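Dollora flexible filament, orange: review
By Annag Niven

Dollora sells its flexible filament in 1.75 mm only, on a cardboard spool holding one kilogram. It is a TPU with a stated hardness of 95A, at the stiff end of the flexible range and the grade most people want for bumpers, feet, gaskets and covers. I bought two spools in July from Prirkstead, the shop rather than the online store, and used both on a Zita printer with a direct drive head and a 0.4 mm brass nozzle.

Spool and winding
The winding is tidy and I had no crossed turns on either spool. The cardboard edge sheds dust, which collects on the filament and then in the drive gear. I taped the rims. Diameter measured with a micrometer at 36 points along the first spool stayed between 1.73 and 1.76 mm, good for a flexible material at this price.

Moisture
The bag is vacuum sealed with a sachet inside, but the first spool still popped and strung badly straight from the bag. Six hours in a filament dryer at 55 degrees cured it. The second spool behaved the same way. Dela Aidoo, who runs the same material on an older Roman machine with a long feed tube, dries hers overnight and prints from a closed box. After a day in open air in my workroom the stringing was back.

Settings
The label gives 210 to 240 degrees. Below 220 the layers could be peeled apart by hand. I settled on 228 for the nozzle and 45 for the bed, with the fan at 40 per cent after the third layer. Speed matters more than temperature. At 30 mm/s walls are clean; at 50 mm/s the extruder starts to skip on short moves. Retraction is best kept to 0.8 mm.

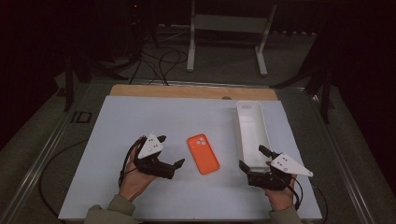

Colour and finish
The orange is strong and stays even from one end of the spool to the other. It covers well at three walls. On textured steel the first layer takes a dull finish that hides scratches. On smooth sheet it bonds too hard, and I tore a piece out of the coating before I started using glue stick as a release layer. Top surfaces show the direction of the infill unless ironing is turned on, and ironing flexible material is slow. I leave it off for anything that will be handled.
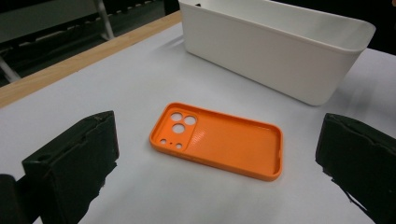
Strength and wear
I printed a set of 3 mm strips and bent each one double on a simple motor rig. The first crack appeared at 2,832 cycles, along a layer line. Strips printed flat outlasted those printed upright by a wide margin, so orientation needs some thought on thin parts. Oil and washing-up liquid left no mark after a week.

Verdict
Good diameter control, good colour, poor packing. Buy it if you own a dryer. Bowden users should look for a harder grade, or expect to print at 20 mm/s. Dollora also lists black and clear, neither of which I have tried.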